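The robot at Wonine got a name before I got a chair that goes up and down. Hiwot in packing called it Perker on its first Thursday and it stuck, so now Perker is on the shift board with the rest of us, between me and Hagos.

My old job was putting produce on plates. My new job is watching produce get put on plates, then filling in a form. I walk more, lift less, and have opinions about cable routing. Hagos misses the radio, which we turned off so we could hear the alarm. Same pay, 40 hours. I still go home smelling of bananas.

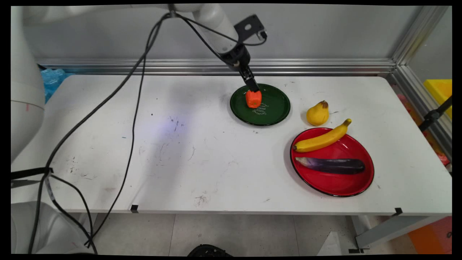
Perker and the orange pepper, green plate.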